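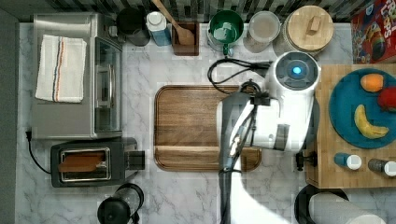
OK, slide one, deep breath, say hi to Aniela in the front row. I want to talk about counter space, and why I quit fighting mine! Look at the left side: toaster oven, toaster right by it, dish towel folded over the oven top. That's my whole breakfast corner (yes, toast in the slot). Pause for laughs.

Then the Hunbridge survey: 251 kitchens, and nearly everybody kept the toaster out. Ask who hides theirs. Next slide, drawers.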